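I've been running the little shop at Trarora for a while now, and the thing people ask me about most isn't on the shelves at all. It's the low table our toaster oven sits on! So I finally put a few of them up for sale, and this page is my attempt to answer everything I get asked (usually while I'm trying to make toast).

The table is called the Kun. It has a black metal frame, black legs and a glass top, and under the glass there's a dark diamond mesh that you see right through it. I love that mesh. It makes the table look a bit less like office furniture and it hides crumbs like you wouldn't believe, at least until you get down close with a cloth.

## What it's like to live with

It's low, so please think about that before you order. If you want something to stand at and chop onions, this is the wrong table. I use mine as a snack station, with a chair pulled up next to it, and it's the right height for sitting down and peering in at a cheese melt. My friend Åsmund Hägglund has his by the sofa with a lamp and a pile of magazines on it, and he swears it was made for that.

Cleaning is easy. Glass spray on top, damp cloth on the legs, done. The mesh sits beneath the glass, so you're wiping one smooth surface and the crumbs don't get down into it. Fingerprints do show (it's glass, what can I say), and I go over mine in the morning before we open.

The one in our own space lives on a polished concrete floor with a white countertop toaster oven on it, the kind with a dark tinted door, and next to it there's a chair with a navy blue seat and back. I keep meaning to style it properly with a plant or something and I never do.

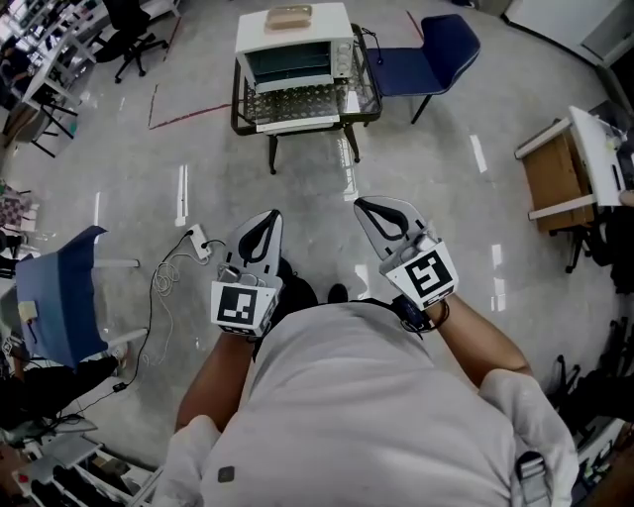
## Putting an appliance on it

Go ahead, I do! A few things I've picked up:

- Set the oven down gently, feet first, and keep it away from the edge of the glass.
- Leave room in front for the door to drop open.
- Run the cord off the back so it isn't hanging where knees go.
- Let hot trays cool on a board or a folded towel. Please don't put them straight on the glass.

If your floor is uneven, slip a felt pad under whichever leg rocks. I pack a sheet of pads in every box, and you'll have plenty left over for chairs.

## Colors and ordering

Black only for now. I did ask the workshop at Idham about a white frame and they're thinking it over, so if you'd want one, write and tell me and I'll pass it on.

The first batch is 500 tables and they ship flat, with the glass in its own padded sleeve. You get 2 hex keys in the bag (one always ends up under the couch). Orders placed now go out in September. If the glass shows up chipped, send me a photo before you put anything together and I'll get a new top out to you.

The matching Tokia chair isn't ready yet. I'll add it to this page when it is.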